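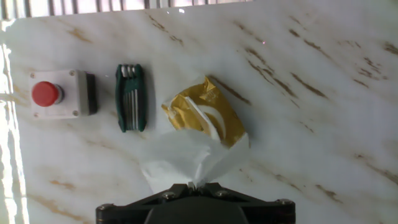
Wrist camera view at the Cliltero open day: stop button, hex keys, gold packet.

Cliltero open day at Brokau: your questions

We've had a lot of messages since the January visit, mostly from people who couldn't get a place and want to know whether they missed much. These are our own answers. Cliltero hasn't seen them or approved them.

What was being shown?

A bench setup called Gape. It has robot arms with grippers, a marble-patterned top to work on, and cameras watching the top from several angles. The job on show was pulling a tissue out of a small box. The leaflet calls this "everyday household handling", a big name for a tissue.

Is that really hard for a robot?

Harder than it sounds, and I'll give them that. Tissue is soft and tears, and it doesn't keep a shape that a program can rely on. A small box is also light enough to come up with the tissue if the pull is wrong. But "difficult for a robot" and "useful to anyone" are separate claims, and the talk slid from one to the other a good deal.

Did it work?

Mostly, in the session I watched. There were some slow starts and one try where the gripper closed on nothing, backed off and had to be sent round again. I didn't keep a score. The poster by the door had a score on it: 1,000 attempts, with no mention of how many came off. I asked Jaime Arruda, who was leading our group, and was told the results were "being written up". Fair enough, but then why put the big number on the poster?

Was it working by itself or was someone steering?

Ask this at every robot demonstration you go to. The answer we got was that some runs are guided by a person and recorded, and some are run by the software alone. The trouble is that they weren't labelled. If you came in halfway through a run you had no way of knowing which kind you were looking at. Arruda did tell us when we asked, and I believe the answers, but a card on a stand saying "guided" or "unguided" would have cost them nothing.

What else was on the worktop?

Very little. The gold-wrapped tissue box, a red stop button in its own housing, and a green-handled set of hex keys. Real kitchen tables have post and crumbs on them. I asked whether the arm could manage with more clutter about, and the reply was that clutter is planned for Clirby, the next version. No date was offered for Clirby.

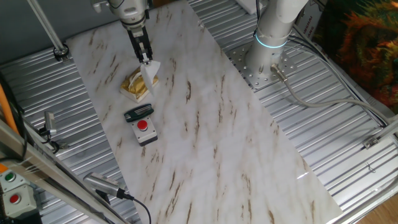 Why so many cameras?

The software learns from pictures, we were told, and a view from one side can miss what the gripper hides from the other. There are cameras fixed to the metal rails and another down at the wrist. The wrist view was on a screen during the talk and it was the best part of the visit for me, as you get a much better idea of how little the machine has to go on.

It does raise a question I didn't hear answered well. If it needs all of those to pick up a tissue on a tidy surface, where do they go in somebody's home? "Fewer in future" was the reply.

Is it safe to stand near?

We were kept behind a line and nobody was allowed to reach in. There are red stop buttons on the setup. I'd have liked to see one pressed on purpose in front of us. It wasn't done in our session.

Can children come?

Yes, with an adult. The talk lasts longer than most under-tens will put up with, and the arm is slow. Bring something to eat.

How many people went?

Cliltero says 510 came through the doors and 544 had booked. Groups were let in a few at a time, and ours was kept waiting in the corridor well past our slot.

Will it put people out of work?

I can only speak about what I saw, and nobody is paid to pull tissues out of a box. The slides talked about care homes and packing rooms, and if that's the plan it deserves a proper public meeting with staff from those places in the room. A leaflet and a cup of tea don't cover it.

Is it worth going next time?

If you like machines, yes. The staff were friendly and didn't mind awkward questions. Go with these four:

Is a person steering this run?
How many of the attempts failed?
What happens if you move the box?
Can I see it with an object you haven't practised on?

I got a full answer to the first one. On moving the box, Arruda offered to try it at the end if there was time, and there wasn't.

How do I book?

Places for the next open day haven't been released. We'll put the booking details on this page when Cliltero sends them.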